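Clonon Teaching Laboratory, Govonside
Robot Cell Practice, Unit 2: working rules for handling pressurised and liquid containers
Notes by Stanisława Rutkowska, revised February

2.1 Scope

These notes cover cells in which an arm grips a closed container and moves it over a work surface. They apply to one arm or to two sharing a work area. They do not replace the risk assessment for the cell, which must be read first.

2.2 Before motion is enabled

Check the label for the maximum storage temperature and the hazard symbols. Record both on the cell sheet.
Set the grip force from the table issued with the gripper. A thin-walled can dents well below the force a solid part will take, and a dented can is withdrawn.
Grip on the straight part of the body. Keep fingers off the shoulder and the valve.
Agree the nozzle direction in advance. It must not cross the operator's position at any point on the path.
Lay a clean sheet under the work point and replace it between trials.

2.3 Cables

A cable must have enough slack for the full travel of the wrist, and no more. Run the path once at reduced speed without a container and watch the lowest point of every loop. If a loop can catch on a finger, on the container or on the other arm, clip it back and repeat the run.

2.4 Two arms in one work area

Only one arm moves inside the shared zone unless the program has been checked for simultaneous motion. The holding arm is stationary before the second arm approaches. Approach speed for the second arm is limited to 30 mm/s over the last 400 mm. Any contact that is not in the program is a stop and a log entry, whether or not damage is found.

2.5 After a stop

Do not release the gripper remotely. Support the container by hand with the drives off, then open the fingers. Sławomir Śliwiński holds the reset key for the Nimri cell. Logs are kept with the cell sheet.

Exercise: write the cell sheet entries for 2.2 and 2.3. Bring them to the next practical. 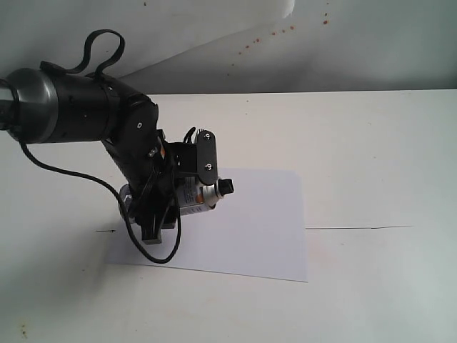
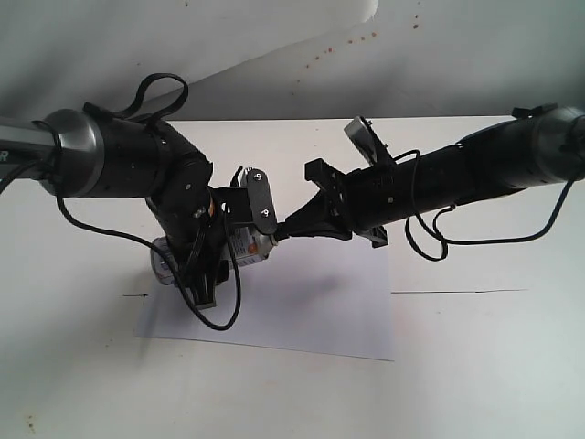
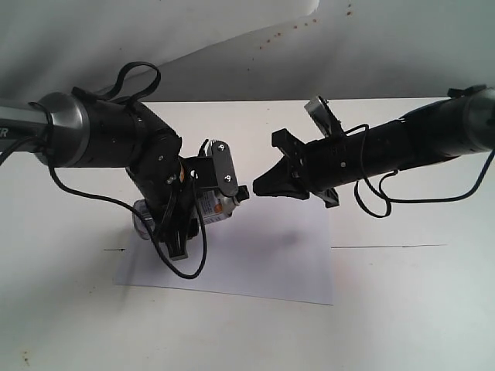 Fig. 2.1 (all three views). Container held on its side in the gripper over a sheet of paper.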